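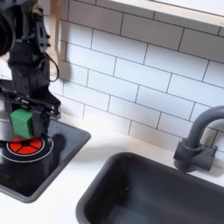

I gave up on recipes with more than one page of instructions sometime last winter, and my weeknight cooking has been better for it. Most of what I make now is soup. I wanted to write down how I do it while I still remember, and also because Johanna Schnyder asked me for "the bean one" and I realized I had never put it on paper.

The bean one starts the night before. I soak a pound of dried white beans in a big bowl of water with a spoonful of salt. I used to skip the salt because my mother told me it made the skins tough. I've done it both ways now and I like the salted ones better. In the morning I drain them, put them in the fridge, and go to work.

When I get home I chop two onions, two carrots and whatever celery hasn't gone soft. These go into the pot with olive oil over medium heat. I leave them for longer than seems necessary. My cutoff used to be when the onions turned clear, but now I wait until there's some color on the bottom of the pot. Then garlic, a spoonful of tomato paste, and the beans. Water to cover by a couple of inches. No stock. If I have a parmesan rind in the freezer I put that in too.

Then it simmers. The time depends entirely on the beans. The last bag was done in an hour and the one before that took almost two. I buy them from Verhoeven, the small grocery on the corner by the laundromat, and I suspect some of the bags have been on that shelf a good while. I still go there. They have the good bread on Wednesday.
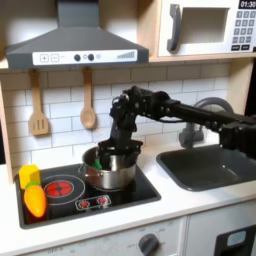

Posted by Amber Van der Linden
Filed under: Cooking, Home
2 comments

The other thing that changed was buying fewer ingredients. I went through the pantry in December and threw out 34 jars and packets, mostly spices. One of them had a price sticker from a store that closed before I moved here. What I kept fits on one shelf: salt, pepper, cumin, smoked paprika, bay leaves, chili flakes, oregano, cinnamon. I thought I would miss the rest and so far I've only missed fennel seed, which I bought again.

I also stopped shopping from a list of meals. I buy onions, carrots, one leafy green and one thing that looks good, and work it out at home. This doesn't suit everybody. My sister tried it for a week and ended up with three cabbages and no dinner.

A few other soups that I make this way:

Red lentil. This takes 30 minutes and needs no soaking. Onion, cumin, lentils, water, a lot of lemon at the end. It gets thick overnight, so add water when you reheat it.

Potato and leek. I don't blend it all the way. I mash it against the side of the pot with a wooden spoon until it looks right.

Cabbage and sausage. Brown the sausage first and take it out, then cook the cabbage in what's left. Put the sausage back for the last few minutes. A splash of vinegar helps.

All of them freeze fine except the potato one, which goes grainy. I freeze them flat in bags - they stack better that way and thaw faster - and write the name on the bag before filling it. I have tried writing on a full bag and it doesn't go well.

Johanna, if you're reading this, the greens go in at the very end. Kale needs ten minutes and spinach hardly any. Salt it again after that and taste it before you decide it needs anything else. I usually eat it with toast and a fried egg on top, and the leftovers are lunch until Friday or so.

Next I want to try it with chickpeas. I have a bag of them already, and Verhoeven had preserved lemons last time I looked.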